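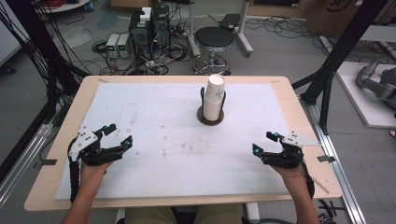 Why can't I join my online Spanish placement class after I paid for the course?

The payment and the class place are two different records in Flumis, and in your account the second one was not created. The steps below are the ones we used to correct it.

Ticket 1142
Product: Flumis student portal, Mustier language school
Status: Solved
Last updated: Wednesday, 16:40
5 comments

Reported problem
Student paid for the intensive Spanish course in July and received the receipt by email. In the portal the course is shown as "Reserved", and the button "Enter class" is gray. Student tried two browsers and one phone. The result is the same on all of them.

Comment 1 — support
Thank you for the clear report. Please sign out, close the browser completely and sign in again with the email address from the receipt. Many students have one address for the payment and another for the portal.

Comment 2 — student
I did this. It is the same address in both places. Now I also see a message, "Level not confirmed (129)".

Comment 3 — support
The code 129 helps us. It means that the portal is waiting for your level test result. The written test is made in Skurex, and Skurex sends the result to Flumis every night. I looked in Skurex and your test is there, finished, with level B1. In Flumis the field is blank. I asked for a new transfer by hand. It can need up to 12 hours, so please do not take the test again, as a second test replaces the first and the waiting starts from zero.

Comment 4 — student
The level is visible this morning, thank you. But the button is still gray, and my first class is at 18:00 today.

Comment 5 — support
I found the second cause. Your family name has an accent in Skurex and no accent in Flumis, so the level came in but was not connected to the reservation. I changed the name in Flumis to the same spelling as in Skurex and confirmed the place. You are in group Moser, evening. Please reload the page one time and check the button before 17:30. If it is still gray, answer in this ticket and the teacher will send you a direct link to the room.

Student confirmed by phone at 16:35 that the button is active.

Notes for the next case
Code 129 with a finished test: compare the name in both systems before asking for the transfer. I did it in the other order and we lost one night.
A change of name in Flumis does not change the name on the certificate — this must be corrected separately, in the tab "Documents".
Not yet checked: if other students in group Moser have the same problem.

Shares: 12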